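원격 조작 시연 참가자 모집 (시뮬레이션 및 실물 로봇 팔)

Cosholm 로봇 조작 연구팀에서 로봇 팔에 작업을 가르칠 시연 참가자를 모집합니다. 참가자는 손에 쥐는 조종기나 소형 리더 암으로 로봇 팔을 움직여 정해진 작업을 수행하고, 그 과정의 움직임이 학습용 데이터로 기록됩니다. 로봇이나 프로그래밍 경험은 필요하지 않습니다. 본 모집은 Brallex 과제의 2차 수집에 해당하며, 1차 수집에 참여하신 분도 다시 지원하실 수 있습니다.

모집 개요

모집 인원: 46명
참여 기간: 10월 중 배정된 주간에 7회 방문
1회 소요 시간: 2시간 (중간 휴식 포함)
장소: Cosholm 본관 지하 1층 Holst 실습실
시간대: 오전 10시, 오후 2시, 오후 5시 중 선택
형태: 단기 참여 (근로계약이 아닌 연구 참여 동의서로 진행)

하는 일

첫 방문에서는 안전 교육과 장비 연습을 합니다. 조종기를 잡는 법, 로봇 팔을 멈추는 법, 시연을 시작하고 끝내는 법을 배운 다음 연습 과제를 자유롭게 반복합니다. 연습 중의 움직임은 저장하지 않습니다.

두 번째 방문부터는 본 시연을 기록합니다. 작업은 시뮬레이션과 실물 두 가지로 나뉩니다. 시뮬레이션 작업은 모니터를 보면서 화면 속 로봇 팔을 조종하는 방식입니다. 실물 작업은 로봇 옆에 마련된 조작석에 앉아 실제 팔을 원격으로 움직이거나, 담당자의 안내에 따라 팔을 직접 손으로 잡고 이끄는 방식입니다. 어느 쪽을 먼저 할지는 일정에 따라 정해지며, 한 사람이 두 가지를 모두 합니다.

작업 내용은 물체 집기, 옮겨 놓기, 판 모양 물체의 방향 맞추기, 뚜껑 여닫기 등입니다. 한 작업을 여러 번 되풀이하며, 매번 물체의 시작 위치가 조금씩 달라집니다. 전체 참여 기간 동안 한 사람이 기록하는 시연은 200회입니다. 실패한 시연도 횟수에 포함됩니다. 물체를 떨어뜨리거나 잘못 놓았을 때에는 실패 버튼을 누르고 다음 시연으로 넘어가시면 됩니다. 실패 횟수는 사례비에 영향을 주지 않습니다.

시뮬레이션 작업 화면

시뮬레이션에서는 전체 화면 외에 그리퍼 쪽에서 작업 대상을 가까이 보는 화면을 함께 사용합니다. 가까운 화면에서는 검은색 그리퍼 손가락이 양쪽에서 크게 들어오고, 로봇의 그림자도 대상과 바닥 위에 드리워집니다. 처음에는 그림자와 물체의 경계가 헷갈릴 수 있으니 연습 시간에 팔을 천천히 움직이며 익혀 두시기 바랍니다. 다음은 대리석 무늬의 밝은색 판이 나무 바닥에 놓인 작업의 화면입니다. 판이 화면의 넓은 부분을 차지하므로, 판 너머의 구조물은 일부만 보입니다.
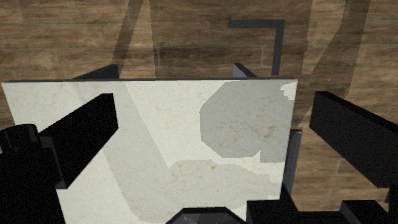
지원 자격

만 19세 이상으로 한국어 안내문을 읽고 이해할 수 있는 분
모니터를 한 시간 정도 보는 데 불편이 없는 분 (안경, 렌즈 착용 가능)
양손 또는 한 손으로 조종기를 쥐고 움직일 수 있는 분
7회 방문 일정을 모두 지킬 수 있는 분

왼손잡이도 지원하실 수 있으며, 왼손용 조종기가 준비되어 있습니다. 휠체어를 이용하시는 분은 지원서에 적어 주시면 높이 조절이 되는 조작석으로 배정해 드립니다.

다음에 해당하는 분은 참여가 어렵습니다.

화면의 빠른 움직임이나 깜빡임으로 발작을 겪은 적이 있는 분
최근 손이나 손목, 어깨 수술을 받고 회복 중인 분
같은 기간에 Munton 과제에 참여하고 있는 분

우대 사항

게임 컨트롤러, 드론, 중장비 등 원격으로 무언가를 조종해 본 경험이 있으면 지원서에 적어 주십시오. 선발에 꼭 필요한 조건은 아닙니다. 이번 수집에서는 숙련자와 초심자의 시연을 모두 필요로 하기 때문에 두 집단을 비슷한 비율로 선발합니다. 공예, 조리, 포장, 목공처럼 손을 많이 쓰는 일을 하시는 분의 지원도 환영합니다.

시연할 때의 기준

시연은 빠르기보다 일정함이 중요합니다. 참가자께 미리 안내드리는 기준은 다음과 같습니다.

1. 시작 신호가 나온 뒤에 움직입니다. 신호 전의 움직임이 들어간 시연은 다시 기록합니다.
2. 물체에 가까워지면 속도를 줄입니다. 손가락이 물체에 닿기 전에 방향을 먼저 맞춥니다.
3. 그리퍼를 닫은 다음 잠깐 멈추었다가 들어 올립니다.
4. 중간에 방법을 바꾸어도 됩니다. 단, 작업 순서는 안내문에 적힌 대로 지킵니다.
5. 물체를 내려놓은 뒤에는 그리퍼를 열고 팔을 뒤로 뺀 상태에서 종료 버튼을 누릅니다.
6. 화면이 끊기거나 팔이 뜻대로 움직이지 않으면 조종기를 놓고 담당자를 부릅니다. 해당 시연은 장비 오류로 따로 표시됩니다.

실물 로봇 작업의 안전

실물 팔은 속도와 힘이 제한된 상태로 작동하며, 조작석마다 비상 정지 버튼이 있습니다. 원격 조작 중에는 바닥의 노란 선 안으로 들어가지 않습니다. 팔을 손으로 이끄는 작업은 담당자가 옆에 있을 때에만 진행합니다. 긴 머리는 묶어 주시고, 반지, 팔찌, 목걸이, 끈이 늘어진 옷은 피해 주십시오. 굽이 높은 신발과 앞이 트인 신발로는 실물 작업에 참여하실 수 없습니다.

사례

사례비는 방문 횟수에 따라 계산하여 마지막 방문 후 본인 명의 계좌로 한 번에 지급합니다. 회당 금액은 선발 안내와 함께 보내 드리는 동의서에 적혀 있으며, 금액을 확인한 뒤 참여 여부를 정하실 수 있습니다. 중도에 그만두시는 경우에도 이미 마친 방문에 대해서는 전액 지급합니다. 교통비는 별도로 지급하지 않습니다. 차를 가져오시면 방문 당일에 한해 주차권을 드립니다.

기록되는 자료와 개인정보

기록되는 자료는 조종기의 움직임, 로봇 관절의 위치, 그리퍼의 여닫힘, 작업 화면, 시연의 성공 여부입니다. 실물 작업에서는 작업대를 향한 카메라가 켜져 있어 손과 팔이 찍힐 수 있습니다. 얼굴과 음성은 기록하지 않습니다. 자료에는 이름 대신 참가 번호가 붙고, 이름과 연락처, 계좌 정보는 사례비 지급에만 사용한 뒤 폐기합니다. 참여 도중이나 참여가 끝난 뒤에 자료 삭제를 원하시면 동의서에 적힌 기한 안에 요청해 주십시오.

수집한 자료는 Brallex 과제의 모델 학습과 평가에 사용되며, 번호만 남긴 형태로 외부에 공개될 수 있습니다. 공개에 동의하지 않는 분도 참여하실 수 있으며, 이 경우 동의서의 해당 항목에 표시해 주시면 됩니다.

지원 방법

Cosholm 홈페이지의 참여자 모집 게시판에서 지원서를 내려받아 작성한 뒤 같은 게시판의 접수 창에 올려 주십시오. 지원서에는 다음 내용을 적습니다.

이름, 연락처, 출생 연도
주로 쓰는 손
희망 시간대 (두 개까지)
원격 조종 경험 유무와 종류
시뮬레이션 장비나 조작석에 관해 요청할 사항

별도의 면접은 없습니다. 선발된 분께는 문자로 첫 방문 일정을 알려 드리며, 동의서와 안내문은 전자우편으로 보내 드립니다. 모집 인원이 차면 이후 지원하신 분은 대기 명단에 올리고, 빈자리가 생기는 대로 순서에 따라 연락드립니다.

일정 변경

방문 일정은 전날 오후 5시까지 변경할 수 있습니다. 변경은 선발 문자에 적힌 번호로 연락해 주십시오. 연락 없이 2회 불참하시면 남은 일정은 대기자에게 넘어갑니다. 장비 점검으로 연구팀에서 일정을 바꾸는 경우에는 해당 방문도 참여한 것으로 인정하고, 보충 일정은 따로 협의합니다.

첫 방문 때에는 신분증과 통장 사본을 가지고 Cosholm 본관 안내대로 오시면 담당자가 Holst 실습실까지 안내합니다.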